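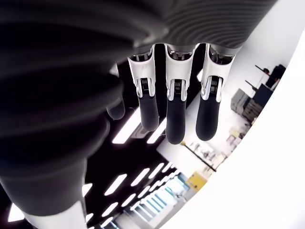 Hand at the Nalstead open day, wrist camera view. White finger segments, black tips.

Open day at Nalstead, my notes and one question
Posted by tinwhistle_81 in Visits and Demos

Hello all. In September I went to the open day of the Nalstead lab, together with two colleagues from my work. English is my third language, so please excuse mistakes.

There was a queue at the door and I was visitor number 383 on the list. We got 20 minutes in the hall with the hands, and after that a talk on the Mastau controller, which I did not follow completely.

For me the hand was the best part. The gray ribbed sleeve over the forearm is a nice solution, I think. In our plant we have cables in the open and we repair them too often. They told us the sleeve is changed after 2000 hours.

My question: at each finger joint there is a small dark window with a grille. I forgot to ask for what it is. Does somebody know?

---

Reply by patchcord
I think it is for air. Small motors in a closed finger become warm very quickly.

---

Reply by rivet_and_shim
I doubt it. If you want air you also need a way out, and I can't find one on the white part. My guess is a sensor behind a cover. Rivadeneira makes a hand with covered sensors at the joints and it looks a little similar.

---

Reply by patchcord
Similar, yes, but that one has a cover without ridges. Why would you put a grille before a sensor?

---

Reply by rivet_and_shim
To keep dust and fingers away from it. Anyway we are both guessing.

---

Reply by olddrillpress
I was there in the morning group. I didn't ask about the windows, but I did ask about grasping. They said 98 percent of picks were good in their own test. For me this number says little, because they chose the objects. In the Patenow demo last year visitors could bring things from their own pocket, and that was more convincing.

---

Reply by tinwhistle_81
Thank you for the answers. olddrillpress, I agree only partly. At Patenow they had one hand and a very long wait, and I saw two grasps in the whole afternoon. At Nalstead I saw many. But yes, own objects would be better.

I have written to the lab about the windows.

---

Reply by olddrillpress
Fair. Please ask them also if the sleeve can be bought separately. I have an arm at home which needs one.

---

Reply by tinwhistle_81
I added it to the message. When they answer, I will post it in this thread.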